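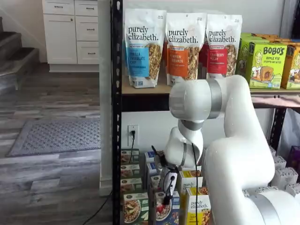 1/ Breakfast on a budget, part two
A few of you asked what I eat before work now that I've stopped buying something at Honeck station every morning. Mostly oats, or granola when it's reduced.

2/ I kept the receipts from November. 27 bought breakfasts in one month, and I still wanted a snack by ten. That was enough to make me change.

3/ Granola is the one I had wrong. I used to fill the bowl, then I weighed it – 18 spoonfuls, no wonder a bag never lasted. Now I use a small cup and top it up with plain oats.

4/ Check the price per 100g on the shelf label, never the price on the front. Pouches and boxes are hard to compare by eye. At Karakaya the big bag of own-brand oats beats everything else in the aisle.

5/ Fruit: frozen berries, 49p a portion if you get the large bag. Put them in the bowl the night before and they'll be soft by morning. Bananas if they're going cheap.

6/ I don't bother with cereal bars any more. I looked at the back of the packet and the first three things were all some kind of sugar. Fine for a long walk, less good at a desk. 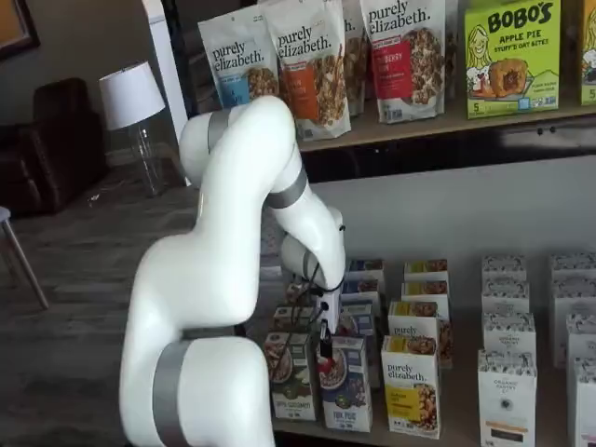
7/ Janaína Rangel says I should be toasting my own, and that a tray of oats with oil and a bit of honey takes twenty minutes and keeps for two weeks in a jar. She also says to leave the raisins out until it has cooled, or they go hard.

8/ I'll try it at the weekend. I need a bigger jar first – the Femside market usually has them. If it burns I'll say so.

9/ Still no good answer for milk. The cheap oat one splits in my coffee. Suggestions welcome.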